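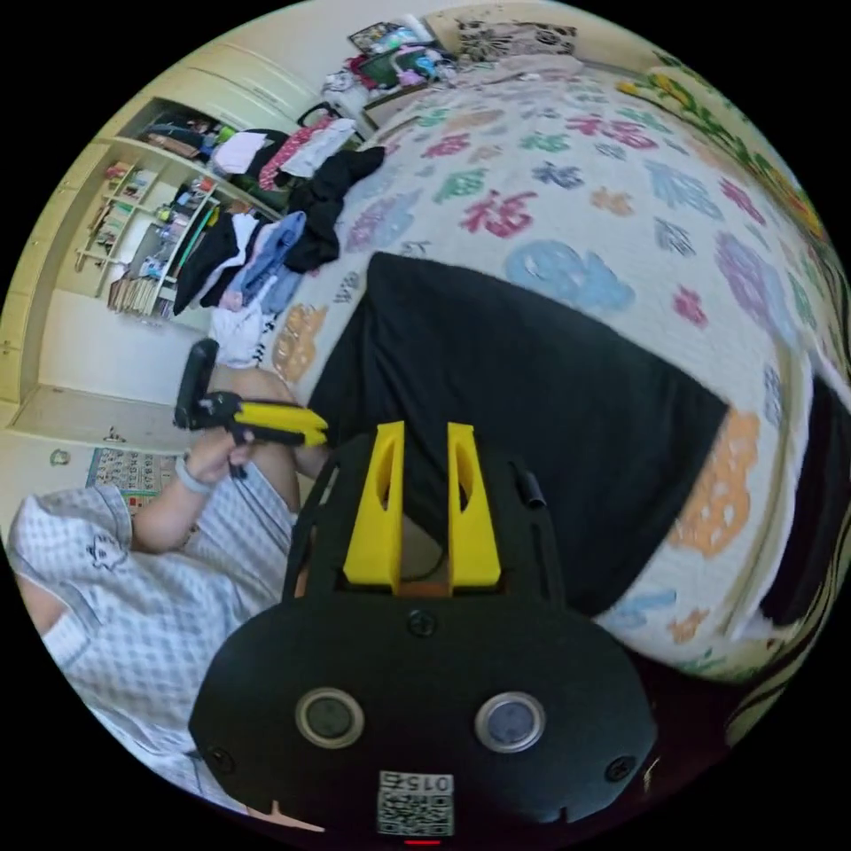 Keep the Clothes You Have

When I came to this country I had one suitcase, and in it were all my clothes for four seasons. Now I have a closet, a chest of drawers, and two boxes under the bed, and I still say in the morning that I have nothing to wear. I would like to write something against this sentence, which I have said too many times myself.

In the town where I grew up, a coat was bought for a long time. My mother took it to the window of the shop to see the color in daylight, and she turned the sleeve inside out to look at the seams. The seller did not feel insulted by this. If the seam was bad, we went home without a coat, and I wore the old one for one more winter with the sleeves let down.

Last November I wanted a plain black sweater. I opened the site of Vosex and it offered me 555 results. I spent a whole evening with them. At the end I could not tell you the difference between the first and the last, and I bought one that was on sale. It lost its shape by spring. I do not blame only the shop for this. I paid very little, and I did not ask any question about it that my mother would have asked.

People often tell me that cheap clothes are good for those with little money. I take this argument seriously, as I was for many years a person with little money. A family with growing children needs cheap shoes in September, and I will not give them a speech about quality. But I notice that the full closets I know belong to people who are doing well. We buy the cheap thing because it asks nothing from us. When it gets a hole, we are almost glad, for we were already tired of it.

I began to repair my things after I priced a new winter coat at Treltano. It cost 800 dollars. My old coat had a torn lining and a missing button, and in all other ways it was a good coat. 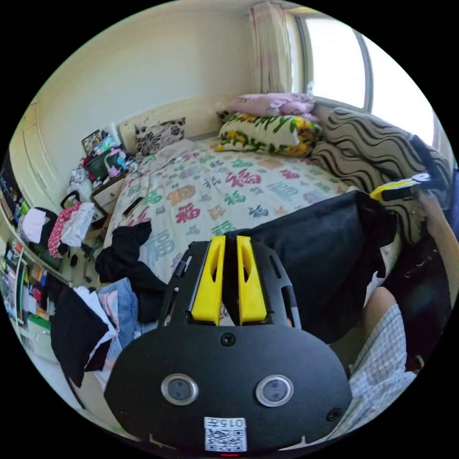
So I took it to Bekton, a small alterations place near my bus stop, and the woman there held it up by the shoulders for a long moment before she said a price. It was 200 dollars for a full new lining. I admit I was surprised, and I almost went out again. Then she showed me how the lining is cut and how much of it must be sewn by hand, and I was ashamed of my surprise. I had become used to prices in which the work of a person is so small that one cannot see it.

I have worn this coat for five winters since that day. The button I sewed on myself, not very nicely. It is a little bit higher than the others and my scarf covers it.

I know that not everybody has time for sewing, and that 200 dollars is also money. What I ask is smaller. Before you buy a thing, turn the sleeve inside out. Look if there is enough cloth at the hem to let it down. Ask in the shop if they will repair it, and how much they take for this. When I asked this at Amaral, the young man behind the counter had to call somebody on the telephone, and the answer was no. He was very polite about it. I think if more customers asked him, at least he would not need to call.

And learn to sew a button. One can learn it in an evening, and the first one will sit crooked, like mine.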